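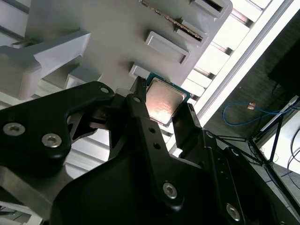
Sorting and Refitting of Desktop Processors for Reuse
Project report, Department of Computing and Electronics, Trinport College

Submitted by: Domenica Zwahlen and Burgi Rüegg
Supervisor: Gertraud Marti
Second reader: Notburga Oberholzer
Date of submission: Wednesday, April 17, 2024

Summary

The project examined a stock of used desktop processors held by the College and established which of them could be fitted to the desktop computers awaiting repair in the Aigner Workshop. Of the 301 processors in the stock, 146 were matched to a working motherboard, fitted and tested successfully. The remainder were either faulty, damaged, or of a type for which the College holds no suitable board. The report describes the condition of the stock, the storage system adopted, the fitting procedure and the results, and makes recommendations for the next group of students.

1. Background

The College receives used office computers from local employers, the largest contribution in the present year having come from Maletti, a furniture wholesaler which replaced the equipment in its offices. Computers which can be made serviceable are passed to households nominated by partner schools. Those which cannot are dismantled for parts.

At the start of the project the parts store contained 1654 entries in its register, covering memory, drives, power supplies, cables, fans and processors. The register had been kept by successive groups of students, and the processors were the least well recorded part of it. Many were listed only as "CPU, used", with no model or socket type. Some had been kept in the packaging of other components, and others had been placed together in a drawer. It was consequently quicker in several cases to order a replacement than to search for one already owned.

The supervisor proposed that this be addressed as a project in its own right. The aims agreed were:

to identify and record every processor in the store;
to provide storage in which each processor has its own place;
to fit and test as many as possible in the computers awaiting repair;
to leave a written procedure which another group could follow.

2. Condition of the stock

Each processor was removed from its packaging, inspected under a bench magnifier and cleaned where necessary. The markings on the metal lid were often hidden by old thermal paste. This was removed with isopropyl alcohol and a lint-free cloth. Where paste had spread on to the substrate at the sides, a soft brush was used, and the part was left to dry before being handled further.

Damage was of two kinds. Processors with contact pins on the underside had frequently suffered bent pins through having been stored loose. A number of these could be straightened with a fine blade, although the work is slow and two of the parts lost a pin in the attempt. Processors with flat contact pads had fared better. Their faults were mostly scratches or residue on the pads, and in a few instances a chipped corner.

It was noted that the outward appearance of a processor was a poor guide to whether it would work. Several parts with marked and discoloured lids passed every test, and one which appeared entirely clean would not start in any board available.

3. Storage

The drawer and mixed packaging were replaced by plastic trays with rectangular pockets, each pocket holding one processor. The trays were already owned by the department and had been used for another purpose. A thin sheet of antistatic material was laid beneath the processors of the pin type, which are now kept in separate trays from the flat type.

Each tray carries a letter and each pocket a number, and the two together form the location entered in the register. The register itself was moved from a paper folder to Lilo, the inventory program used elsewhere in the department. Rehema Mollel, the workshop technician, prepared the entry form and agreed the field names. The fields are location, maker, model, socket, condition, date tested and result. A field for the previous owner was considered and left out.

Opinion was divided on the order in which the trays should be arranged. Arrangement by maker is the simpler to explain. Arrangement by socket was preferred in the end, as the person looking for a part will normally have a board in front of them and needs to know what fits it. The labels on the first tray were written before this was settled and have had to be replaced.

4. Fitting procedure

The procedure below was written after the first week of fitting and revised twice. It assumes a standard office desktop in a tower or low-profile case.

The computer is disconnected from the mains and the side panel removed. The case is laid flat on the bench so that the motherboard faces upwards. The person carrying out the work wears a wrist strap connected to the bench earth point.

The power leads are moved away from the socket area before anything else is done. In the smaller cases the leads from the power supply cross directly over the cooler, and they should be gathered to the side with a cable tie. They should not be pulled tight. The front panel wires are thin and easily dislodged, and their positions should be noted or photographed before they are touched.

The cooler is released by loosening its screws a little at a time in diagonal order. If it does not lift freely it should be turned gently from side to side. It should never be levered, particularly on boards of the pin type, where the processor may come out of a closed socket together with the cooler.
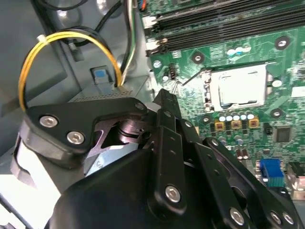
Once the socket is clear, the retaining lever is raised and the load plate, where there is one, is opened. The processor is held by its edges, and neither the contacts nor the contact area of the socket should be touched. The corner mark on the processor is matched to the mark on the socket, and the processor is lowered straight down. No pressure is needed at this point. If it does not sit level it should be lifted out and the marks checked again.

The lever is then closed, a small amount of new thermal paste is placed in the middle of the lid, and the cooler is refitted and its fan lead connected. The power leads are returned to their place, clear of the fan blades. The computer is started with the side panel off so that the fan can be observed, and the panel is refitted only after the test has been completed.

5. Testing and results

A processor was recorded as serviceable if the computer started, reported the correct model, and completed a one-hour load test without shutting down. Temperatures were read at the beginning and end of the test. Where a processor failed, it was tried in a second board of the same type before being marked as faulty.

As stated in the summary, 146 processors met this standard. Most of the others were not faulty but could not be tested for want of a suitable board, and they have been kept in their trays with the result field left blank. Faulty parts were removed from the register and placed in the recycling container for metals recovery.

In 5 cases a processor was correctly recognised but the load test ended early. Each of these was traced to the cooler. Either the fan was worn or the mounting had not been tightened evenly. The processors passed when the fault had been put right, and the instruction concerning diagonal tightening was extended to cover refitting as well as removal.

6. Difficulties

The time required for cleaning was underestimated in the project plan. The old paste on the Maletti computers had hardened, and a second application of alcohol was usually necessary. Bench space was also limited on the days when the workshop was shared with the evening course, and open cases had to be closed and shelved before the work on them was finished. On one occasion a computer was put away without its cooler and listed as complete. The error was found at the next session and corrected, and a paper slip stating the stage reached is now placed on every unfinished case.

7. Recommendations

The trays should be checked against the register at the end of each term. New processors should be cleaned and entered on the day they arrive. Boards of the less common socket types should be retained when computers are dismantled, even where the rest of the machine is of no use, so that the untested parts can be dealt with. It is further recommended that the memory modules be sorted on the same lines, and the supervisor has indicated that this could be offered as a project from June.

Acknowledgements

The authors wish to thank Gertraud Marti for her supervision, Notburga Oberholzer for her comments on the draft of sections 3 and 4, and Rehema Mollel for her assistance with the register and for the loan of the bench magnifier.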